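Foro de usuarios - Mobiliario y servicio - Conservación de botellas en sala

Administración Skekier
Se recuerda a los usuarios que las consultas sobre botelleros deben dirigirse a este hilo. Para el servicio en mesa, la norma interna recomienda que las botellas de guarda permanezcan en horizontal y que la de consumo inmediato quede de pie, con su copa o vaso delante.

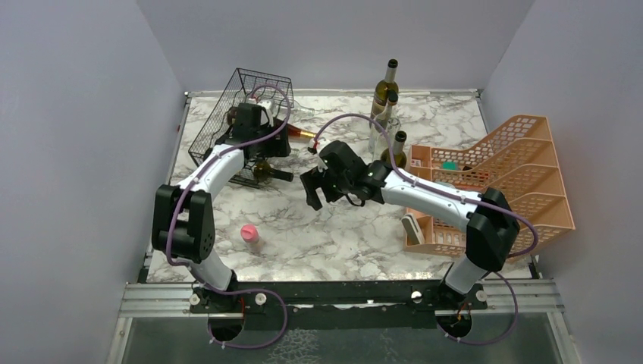

La norma afecta a los dos comedores y entrará en vigor en enero.

bodega_sur
Manifiesto mi desacuerdo. Para una rotación de pocos días, la posición horizontal no aporta ventaja apreciable y complica la lectura de etiquetas.

Nesrin Güneş
Discrepo del compañero. En Iltent aplicamos el mismo criterio y el botellero de alambre negro ha resultado suficiente. Conviene orientar los cuellos hacia el mismo lado - facilita la retirada - y cargar primero la cuna inferior.
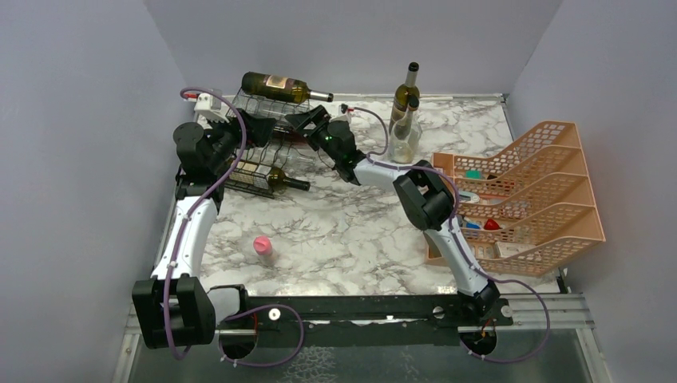
Respecto a la encimera veteada, solicito que se prevea un protector de fieltro bajo las patas metálicas.

bodega_sur
Acepto lo del fieltro. Mantengo la objeción sobre la rotación.

Administración Skekier
Se toma nota de ambas posturas. El presupuesto de Prarex para los protectores asciende a unas 3.000 coronas y se revisará a las 17:00.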